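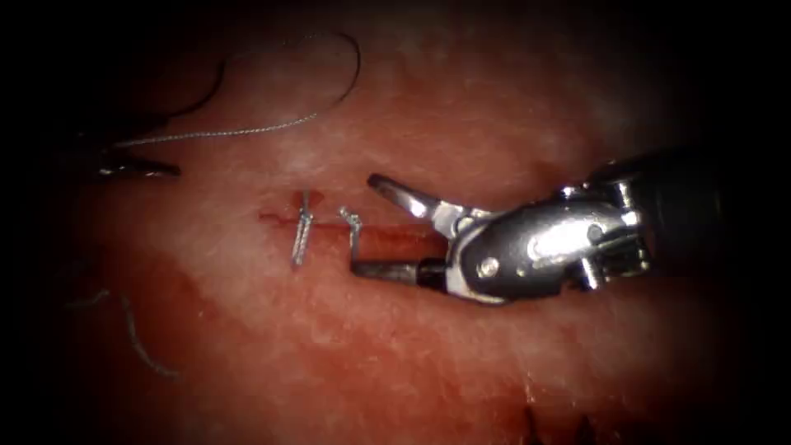
3.2 Care of the two-armed suturing cell

Looking after the cell took up rather more of our days than we had planned for, and we are grateful to Salma Belkadi, who kept the Kosthorpe log with great patience. Before each session both wrists were cleaned with a soft brush, the jaws were opened and closed through their full travel, and cable tension was checked against the value noted at the last service (Figure 3). An instrument was retired after 60 sessions, or sooner if the jaws felt at all sluggish, and we would gently urge our neighbours in other labs to be just as fussy.

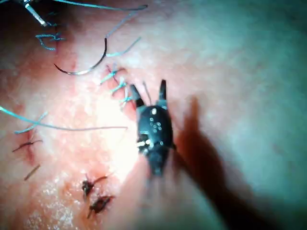
Camera calibration was repeated every 12 sessions and took up to 50 minutes, most of it spent waiting for the lamps to settle to a steady colour. Hatem Shawky wrote the routine we still use, and it has been a lovely thing to inherit.
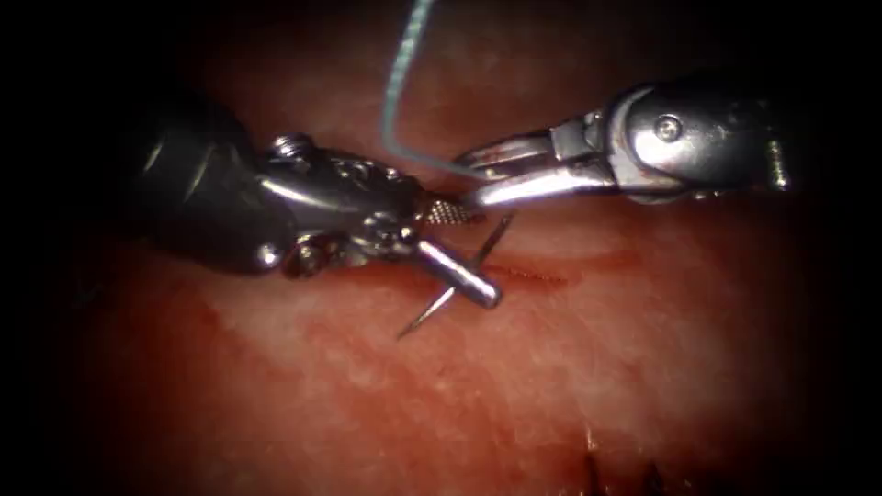

What happens when a wrist cable goes slack in the middle of a session? The arm is parked, the instrument is swapped for a spare, and the session is started over once the new wrist has been homed.

Figure 3. Robotic instruments, needle and suture thread at the incision.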